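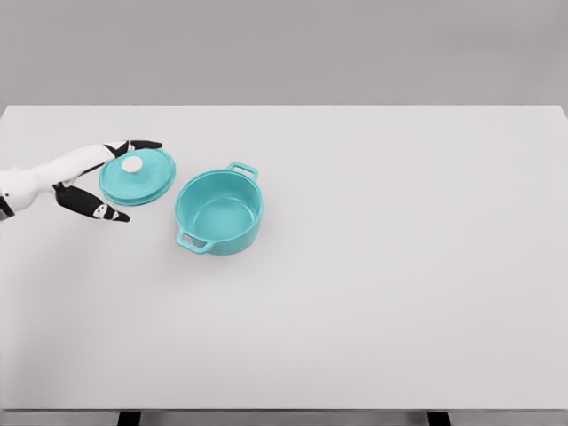 Heike Albers fragte nach dem letzten Durchgang, warum wir Greifgeschwindigkeit und Greifkraft überhaupt getrennt abhaken, das sei doch ein Aufwasch. Nein, Heike, ist es leider nicht! Ein langsamer Greifer kann trotzdem viel zu fest zudrücken. Deshalb bleiben es zwei Zeilen.

Checkliste Greifaufgabe Topf und Deckel, Zelle Skendeck, Stand Oktober

1. Not-Halt erreichbar und geprüft: OK
Ich drücke ihn jedes Mal selbst, auch wenn Jaxon schwört, er hätte es vor fünf Minuten schon getan.

2. Arbeitsfläche frei bis auf Topf und Deckel: OK
Kein Werkzeug, keine Kabelbinder, keine Kaffeebecher — ja, ich meine auch meinen eigenen.

3. Geschwindigkeit beim Anfahren auf 100 mm/s begrenzt: OK
Eingestellt und am Bediengerät nachgelesen. Bitte nicht aus dem Kopf abhaken.

4. Kraftgrenze der Finger: 8 N, OFFEN
Im Programm 544 steht noch der alte Wert. Zinhle Potgieter ändert das und zeichnet gegen, vorher wird nicht zugegriffen.

5. Annäherung an den Deckel: OK mit Anmerkung
Erst die Hand öffnen, dann ran. Den Knauf hätte ich gern als eigenen Kontaktpunkt im Programm, bisher kennt es nur den Rand.

6. Topfgriffe als Hindernis hinterlegt: OFFEN
Der vordere fehlt im Kollisionsmodell. Wer den Deckel zum Topf rüberführt, will da wirklich nicht hängen bleiben!

7. Sichtprüfung Fingerkuppen: OK
Nächster Wechsel bei 4000 Zyklen, steht auch im Wartungsbuch.

8. Simulation vor Freigabe gelaufen: OK
Protokoll liegt im Ordner Vuvstead, zweite Mappe.

Freigabe: noch nicht erteilt. Punkt 4 und 6 bitte bis zur Spätschicht nachtragen und mir kurz Bescheid geben, ich komme dann nochmal rum.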